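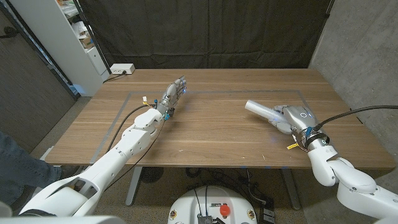

什么是开球回攻？

开球回攻是美式橄榄球里接球方把对方开出来的球接住、然后往前跑的那一次进攻，跑到被擒抱、出界或者达阵为止，下一档就从那个位置开始打。

首页 | 条目 | 规则 | 位置 | 战术 | 随机页面 | 登录

开球回攻（英语：kickoff return，也译“开球回跑”“回攻开球”），美式橄榄球特勤组战术之一。与弃踢回攻并列，两者常被混为一谈，其实阵型、心态、练法都不一样。本条目只讲开球，弃踢见另条。

概述

每半场开始、每次达阵或射门得分之后，都有开球。开球方把球放在球座上，从本方半场踢出，接球方在远端站人等着。球在空中的几秒钟，两边各十一人对冲，场上速度最快、碰撞最重的一段。近年各级联赛改规则，多半就是冲着这一段来的。

接球方的选择不多：接了就跑；在端区里接住后单膝跪地，算回阵（touchback），球放到规则指定的码线；高中规则下球一进端区就是死球，没得选。大学比赛另有公平接球的规定，在本方25码线以内举手示意并接住，按回阵处理。各级别码线不同，看比赛前最好先查当年的规则本，年年在变。

和弃踢回攻的区别

最要紧的一条：开球是“自由球”。飞过规定距离（十码）之后谁抢到算谁的，开球方也可以抢。弃踢不是，弃踢没人碰就由接球方拿球。所以开球落地不能不管，新手回攻手在这里吃亏最多，站着看球滚，以为会出界，结果被对方扑住。

其次是高度。弃踢高，滞空长，防守人几乎和球同时到，回攻手常常只能举手。开球平一些，远一些，接球后面前有一段空地，可以先起速再选路。

阵型

传统打法大致分三层。

前排：五人左右，站得离开球线最近，多用线卫、近端锋。先转身后撤，再回头找人挡。撤得太早，对方踢短球就没人接；撤得太晚，被人直接冲过去。

中排：三到四人，负责中路第二道阻挡。早年有“楔形”打法，几个大个子肩并肩往前推，后来因为伤病太多，各级规则陆续限制或禁止了。老录像里还能见到，现在别学。

后排：一名或两名回攻手。两人时须事先定好谁喊球，喊“我的”的接，另一个转去挡第一个冲到的人。不喊就出事。

近年职业比赛改成另一种摆法，两边多数人站得很近，球落地或被接住之前不许动，冲撞距离短了许多。业余球队多数仍按老摆法，下文也以老摆法为准。

常见路线

中路：接球直上，跟着中排走，见缝就钻。简单，稳，得码不算多。

边路：先往中间带两步，骗对方覆盖线收拢，再拐向边线。靠边线有好处，也有坏处，边线等于多一个防守人。

反跑：两名回攻手交叉，交递或者假交递。时机难，练不熟容易掉球，下雨天一般不用。

横传：回攻手往侧后方把球甩给另一侧的队友。必须是向后或者平行，往前就是犯规。用得少，一个赛季用一次两次，多了就不灵。

短开球与接应

落后的一方在比赛末段常踢短开球，想把球抢回来。接球方这时换上“好手组”，全是接球稳的外接手、跑卫和角卫。要求只有一个：抱住，倒地。不许跑。很多比赛就输在抱住以后还想再跑两步上。

短开球弹跳没准，常见踢法是让球先重重砸一下地再高高弹起。前面的人先挡人，让后面的人去接，不要都伸手。

回攻手的挑选

速度当然要，但排第一的是手。掉一次球，前面跑出来的码数全白搭。不少教练用的办法是训练结束后、人已经跑不动的时候再接高球，接不稳的不用。视野也重要，能看见第二层的人在哪，比直线快那零点几秒有用。

胆量很难教。Unitz队特勤组教练Augustina Atinga在一次十月的教练交流会上讲过，她选人不看前几次跑得多漂亮，看挨了一次重的之后下一球还敢不敢全速进缝。当时在场有人不同意，认为这样选出来的人容易受伤。两种说法现在都有人跟。

业余联赛中的例子

Lendov杯是业余赛事，七支队伍，特勤组水平参差。Sternero队一度每次开球都跪，教练嫌掉球太多。后来换了Saimi Koskela做单回攻手，改打边路，整个赛季回攻总码数到了500，其中一次是从本方8码线接球一路跑到达阵。Sivakumar队的应对很直接，此后对她一律踢低平的滚地球，不给她在空中接球的机会，效果不错，不过也常把好码位白送出去。

这几场比赛后来被不少人拿来讲“踢不踢给她”的问题。踢给她，怕一次跑穿；不踢给她，每次让对方从四十码附近打起，两三个首攻就进了射门范围。没有标准答案，看防守组当天的状态。

常见犯规

背后阻挡：最多见。回攻时人都在转身追，挡的那一下很容易推到背上。罚十码，回攻码数往往一起没了。

拉人：抓住对方肩甲不放。

盲侧阻挡：朝本方端线方向跑回来，对没看见你的人猛撞。以前算漂亮动作，现在多数规则下要罚。

开球出界：这是开球方的犯规，接球方可以选在较好的码线拿球。球快滚出去时不要伸手碰，碰了就不算犯规，白白浪费。新人常范这个错。

越位：开球方有人早过线。罚码后重踢或者加到回攻终点，接球方挑。

统计

开球回攻码数从接球点算到死球点，端区里接球的，端区深度也算进去，所以理论上能超过一百码。跪地回阵不计回攻次数。均码容易骗人，次数少的时候一次长达阵就能把均码拉得很高，看的时候要连次数一块看。

训练

一般队伍一周只给特勤组很少时间，常放在周三训练的头十几分钟，人还没热开，质量可想而知。建议的安排：先不带护具走位，再半速，最后全速但不擒抱。全速带擒抱的练习尽量少，伤了不值得。回攻手另加接球，逆风、顺风、对着太阳的都要接到。

另有一种练法，教练手里举抹布或泡沫棒，回攻手跑过时狠狠敲球，练护球。土，但有用。

参见
弃踢回攻
短开球
回阵
公平接球
特勤组
背后阻挡

最近更新的条目
长开球手
安全分后的自由踢
端区
擒抱训练法
射门被封后的回攻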